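Ludance Workshop Notes
Software tips for cloth and laundry handling
September 2019

These notes are intended for operators and developers who use the Ludance toolkit to plan and record cloth-handling tasks. They assume that the toolkit is installed and that the grippers have been calibrated. Settings are given by the names used in the configuration panel.

1. Set the perception profile before laying out the cloth
The default profile is tuned for light, single-color towels. Dark fabrics require the low-reflectance profile, found under Perception, Surface. Operators should load it first and then place the items, as the background model is captured when the profile loads. A profile changed halfway through a session leaves the old background in memory until the next restart.

2. Separate layers by texture as well as by color
The Ellby segmenter assigns one label to each continuous region. Where a plain cloth overlaps a printed one, the printed part is often divided into several small regions, one for each motif. Raise the merge distance to 19 and run the segmenter again. If the print is still divided, turn on texture grouping and leave the merge distance where it is.

A black cloth laid over a grey-blue leaf print, with both resting on a red cover with white lettering, is a demanding arrangement. The planner needs the outline of the black layer, the exposed band of print beneath it, and the cover as three separate regions. Large white characters on a cover are frequently reported as objects in their own right. Draw an exclusion mask over the cover, or select Ignore Printed Text in the Ellby options. The second choice is quicker — but it also discards woven labels and should not be used for garment sorting.
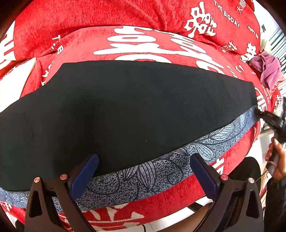
3. Choose grasp points at the corners
The Farías planner ranks candidate points by edge confidence. A narrow corner usually ranks higher than a long straight edge and gives a cleaner lift. When two tools are used on one item, assign the first tool its corner and lock it before requesting candidates for the second. Unlocked points are recalculated on every update, and the two tools may then be sent to the same place.

4. Leave the jaws open until the path is confirmed
Set Close on Arrival to Off while a new task is being prepared. The planner will stop at the grasp point and wait for confirmation. Once five consecutive approaches have been accepted, the setting may be returned to On.

5. Keep soft furnishings flat where possible
Raised folds in a plush cover produce false edges in the depth map. Smooth the working area by hand. Where the cover cannot be flattened, increase the depth filter one step at a time — a large increase will remove thin cloth along with the folds.

6. Name and store recordings consistently
Vurnex sorts recordings by task name, then by session. Use lowercase letters and no spaces. The shared library held 206 recordings in January, and over 109 of them had to be renamed before they could be searched. Enter the fabric type in the notes field and not in the task name.

7. Check for updates to the planner
Planner updates are released separately from the toolkit. Export the current configuration before installing, and compare the grasp ranking on a saved recording afterward. Locked points from earlier versions are not carried over.

Related pages: Calibrating a Gripper Pair; Folding Towels and Pillowcases; Vurnex Storage Settings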